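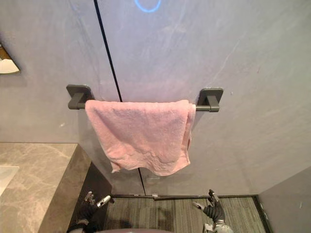 Photo: Oi-ling Peng / Flultbridge Weekly

Robots take on towel duty at Paquette guest suites

FLULTBRIDGE, April 19, 2020 - Room attendants at the Paquette, the 200-room long-stay hotel off Tellard Street, are handing part of the bathroom round to a machine. Towels first. Then the stuff on the counter. Scrubbing stays with people for now, and so do the beds.

The two-armed robot comes from Pleder, a small automation firm across the river. It's learning the work in a practice bathroom set up for the job, with a real vanity and a real towel bar. No guest rooms yet. Management is aiming for June.

Straightening a hand towel takes an attendant a couple of seconds. For a robot it is one of the harder jobs on the list, cloth never hangs the same way twice. Pleder's people want it to take the fabric with both hands, low down, and pull the folds out from there.

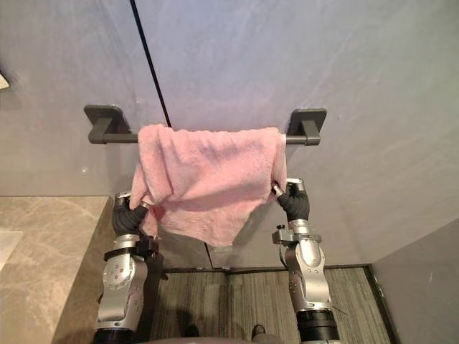 Both hands on the lower corners of a pink towel during practice at the Paquette.

What changes for staff? Hours, mostly no. Tasks, yes. The hotel runs 365 days a year and says nobody on the housekeeping team is being let go. Three attendants will move to what the schedule calls "room lead." They check the robot's work, fix what it missed, sign off the room. Pay goes up one grade. Training is seven shifts, paid.

Not everyone is sold. Attendants at last month's staff meeting asked who gets the blame if a guest's things are broken, and who has to stay late when the robot is slow. The first question got an answer (the hotel). The second is still being talked thru. There's also worry that the leads will end up doing two jobs, watching the machine and cleaning behind it.

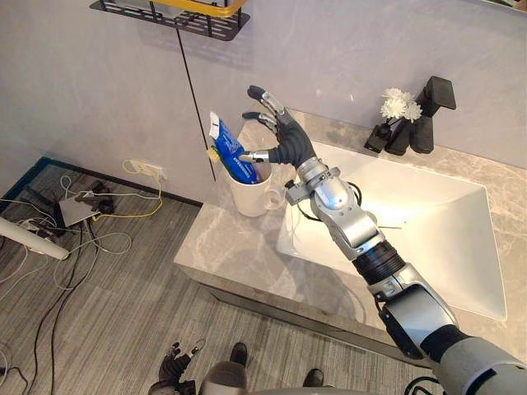

Guests' belongings are the touchier part, and attendants have had a big say in the rules here. Their list was written up on one page and passed to Pleder: don't throw anything out, don't move glasses or medicine, put things back where they were. Small items are being practiced seperately from towels. A white mug with a blue toothpaste tube standing in it, close beside the sink, is the kind of thing a long-stay guest leaves out every day, and attendants know to work around it without thinking. Getting a robot hand in there with a faucet and flowers nearby is another matter.

A second staff meeting is planned before the June start. Attendants who want to apply for a room lead spot can put their name down at the housekeeping desk, all shifts.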